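Orley Hall Lost Property and Storage Group
Minutes of the meeting held 10 Jul 2025, small meeting room

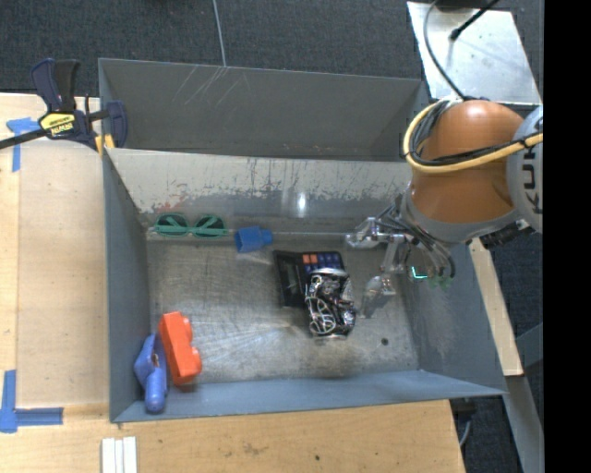

Front bin on the table, with sunglasses, a calculator and toy pieces inside.

Attending: Renata Echeverría (chair), Babita Saxena (minutes), P. Durkach, L. Vlachopoulos, M. Gruser
Apologies: none

1. Minutes of the June meeting
Accepted with one change. Item 4 should read "side closet", not "side entrance".

2. Matters arising
The key to the side closet has been copied. Durkach has one, the front desk has the other. The old label printer was given away in June and can come off the equipment list.

3. Metal bins
Echeverría reported that the two gray metal bins are still sound but the insides are in poor shape. The back wall of the front bin has lost a good deal of its lighter coating, and the floor is scratched and has brownish stains. Gruser asked whether the stains would come off on people's things. Vlachopoulos had wiped the floor of the bin with a white cloth the day before and got very little on it. She thinks the marks are old.

Repainting was discussed. Gruser had a price of $200 for both bins, including stripping. Saxena felt this was a lot for storage bins and suggested cut-to-size rubber mats, which would come to $24 for the pair. Agreed to buy the mats and look at painting again next year.

Durkach pointed out the small round hole in the floor of the front bin. Earrings and coins could go through it. The mat will cover it, but until then small items go in envelopes at the front desk.

4. Unclaimed items
The group looked at what was in the front bin.

Sunglasses, green frame - no name found. Keep until the end of the 60 day period.
Calculator, black, with orange-red and dark blue keys - Vlachopoulos thinks it may belong to the Tuesday bookkeeping class and will ask.
Orange-red toy block and blue plastic toy pieces - probably from the playroom. Saxena to take them over and check with the morning staff.
Crinkled package, black, silver and white - no name on it. Gruser to look at it properly and throw it out if it is only a wrapper.

Echeverría asked that sunglasses and glasses not be put in with hard objects in future. A shoe box on the shelf would do.

5. Log book
Entry 528 was the last one in the current book, so a new book is needed. Saxena has a spare at home. Several recent entries have no date. The front desk will be reminded - the 60 days can't be worked out without it.

6. Any other business
Durkach asked if the bins could be kept off the wooden table between meetings, as the top is light and marks easily. Agreed. Gruser will bring a piece of felt for when they are on it.

Actions
Gruser: order mats, bring felt, check package
Vlachopoulos: ask bookkeeping class about calculator
Saxena: toys to playroom, new log book
Durkach: shoe box for glasses, note to front desk on small items and dates

Next meeting to be set by email. Meeting closed at 7:40 p.m.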